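About Willems Kitchens

Shared kitchen. Four floors up from the loading dock, one slow elevator. Small food makers rent by the hour, cook, clean up, go home. We've been at it long enough that the first floor tiles have worn through and been replaced.

Started as a bakery, Willems Bakery, bread and rolls mostly. Ovens sat cold every afternoon. A jam maker asked to use the stoves after lunch, then a tamale business, then a waiting list. Bread stopped, renting didn't. Kept the name because the sign was paid for.

What we do

Kitchen time, by the hour or by the month. Cold storage by the shelf. Dry storage by the cage. Help with labels, permits and the county paperwork, which is longer than it needs to be. We do not sell your food for you and we do not take a cut.

Most members make one or two things and make them well. Hot sauce, dumplings, granola, dog treats (separate room, seperate tools, please don't ask to mix them). Some stay three months, find out they hate the 5 a.m. slot, and stop. That's fine. Some grow out of the place and get their own building. Baver did, the pickle people. Started with one shelf in our walk-in and now they have a truck with their name on it. We still buy the garlic ones.

The space

3661 square feet over one floor. Main kitchen in the middle, bakery room on the east side with the original deck oven, prep room, dish pit, two walk-ins. Member room at the front with a long table and the good coffee. Windows on the street side only, so bring a fan in August if you run warm.

16 work stations. Each one has a sink nearby, a power drop overhead and a shelf below. Bring your own knives. We supply sheet pans, stock pots, cutting boards and towels. Pans go back on the rack upside down. Upside down!

The dock is shared with Clukanov Upholstery downstairs. Good neighbors. Don't block their side, they get foam deliveries that fill the whole thing.

Wood, gray and plain shapes. 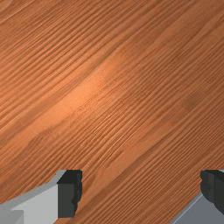
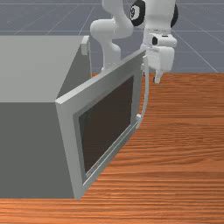
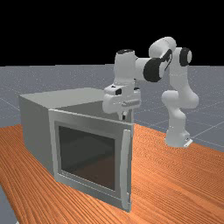
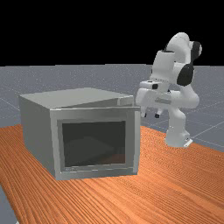
How membership works

Come for a tour first. Wednesday, 2 p.m., no appointment, ring the bell at the side door. Takes half an hour. Closed-toe shoes or you'll be looking at the kitchen from the hallway.

Then the paperwork. Food handler card, business license, insurance. If you don't have the insurance yet we can point you to people who write small food policies. Don't buy the first one you get quoted.

Then one trial shift. You cook your real product, in your real quantity, at the hour you expect to work. People always book the trial at noon and then want nights. Nights are different. Floor's wet, dish pit's backed up, music's louder.

Starter plan is $290 a month, includes a dry shelf and a block of hours. Extra hours billed at the end of the month. Walk-in space is extra and there's usually a short wait for it. No long contract, thirty days' notice to leave, leave your station clean and you get the deposit back.

Classes and the Wirine fund

A few evenings a month we teach. Costing a recipe, canning basics, how to read a lab report, how to talk to a grocery buyer without giving the whole margin away. Members free, everybody else pays at the door. Canning fills up first, every time, sign up early.

The Wirine fund pays the first months for people who have a product and customers but not the start-up cash. Named after the street where the old bakery stood. Applications open in April. Keep it to one page, tell us what you make, who buys it now, and what's in the way. Bring a sample. Judging is done hungry so bring enough.

What we care about

Clean floors. Bills paid on time, ours and yours. Allergens written on the board before you open a bag, not after. Being decent to whoever has the station next to you at six in the morning.

We also care about waste. Trim goes in the green bins, oil goes in the drum by the dock, good leftovers go on the member shelf with a date on them. No date and it gets tossed. Harsh but the walk-in used to be a museum.

Right now there are 59 businesses cooking here, more before the holidays, fewer in the summer when everyone is out at the markets.

Find us

Side door, green awning, buzzer marked Willems. Street parking is bad before ten and okay after. Bus stops on the corner. Bikes can come up in the elevator if it isn't full of flour.

Office picks up the phone in the mornings. After that leave a message, we're probaly on the floor and can't hear it over the mixers.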